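11/12/2024

Long entry today, partly for Natalia Magaña, who is taking over the evaluation runs from me next week, and partly because I promised myself I'd stop keeping all of this in my head. Get a coffee. I'm still on the cup-in-tray task in the simulator (the two-arm setup, one tray per arm), and still on the question of whether the Skundel policy learns anything useful from the wrist view or is only leaning on the overhead one.

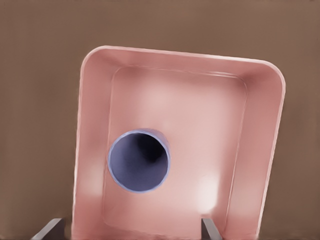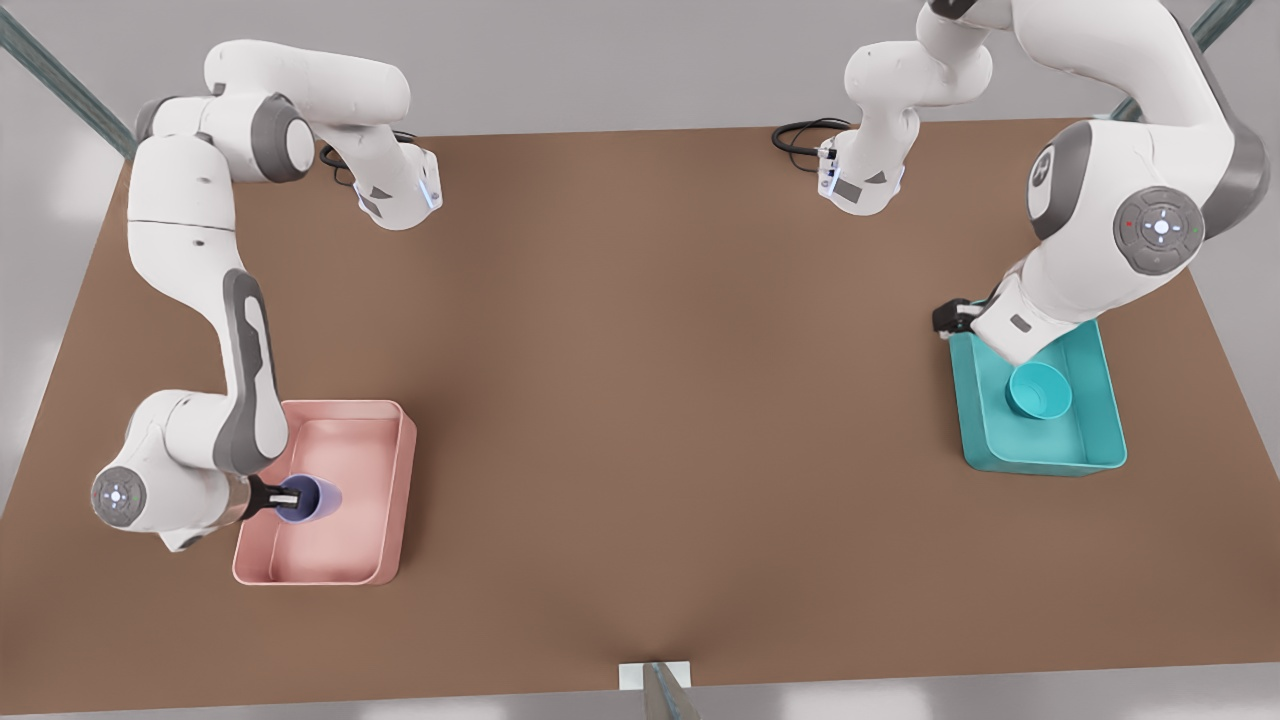

So, the comparison. I've got the Jekstead checkpoint in three flavors now: both kinds of view, overhead only, and wrist only. The plan was 228 episodes for each, same list of starting seeds, same scoring script, nothing changed between them except what the policy gets to look at. The first two flavors are done. Wrist only is going tonight, and I'll paste the table in here when it finishes (if the machine behaves, fingers crossed).

What I can say already is that taking the wrist views away hurts less than I expected on the approach and a good deal more on the release. With overhead only, the arm finds its tray perfectly well and gets over it in a nice smooth line, and then it lets go a bit too early or a bit too high. I watched a lot of these on replay this afternoon and the look of it is very consistent. The cup drops, lands on its rim, tips over and rolls until it meets a wall. Sometimes it goes right over the wall, and that's a fail under any scoring you like.

Which brings me to the scoring, and here I owe everybody a small apology. The script I wrote in November counts a placement as good if the cup's center is inside the tray footprint at the last step. It doesn't care whether the cup is upright. I knew that when I wrote it and meant to come back to it, and then of course I didn't. For the old question (can it get the cup into the right tray at all?) it was fine. For this one it hides the very thing we want to see! A cup set down gently on its base and a cup dropped from a height and lying on its side get exactly the same score.

I've added an upright check with a tolerance of 15 degrees on the cup's axis, plus a test that the gripper has opened and moved away before the episode ends. I tried 9 degrees first and it threw out placements that looked perfectly fine to me on replay, so I loosened it. I'm happy to be argued with on that number. The old score is still written to the same column as before, so nobody's plots should break, and the new one sits next to it as `placed_upright`.

Another thing I noticed while I was in there: the two arms don't get the same amount of time. The episode clock is shared, and if one arm dawdles over its grasp, the other can be finished and waiting long before. When the clock runs out with one cup still in the fingers, the whole episode goes down as a failure, even though half the job was done. I'd like to score each arm separately from now on. Goel's group does it that way, if I'm remembering their talk correctly, and it makes the failures so much easier to read.

For Natalia, some practical bits. The seed list lives in the Prestura folder with the configs; please don't regenerate it, even if the script politely offers. Start the runs with 2 workers and no more, or the renderer falls behind and you get stale wrist images, and I lost most of a day to that before I understood what I was looking at. Replays get big quickly, so keep the failures and a handful of the good ones and let the rest go.

Still to do: rescore the two finished sets with the upright check, look at release height against outcome, and find out why the right arm's gripper command lags the left by a step in the logs. That last one may only be a logging quirk, but I want to rule it out before I blame the policy for letting go at the wrong moment.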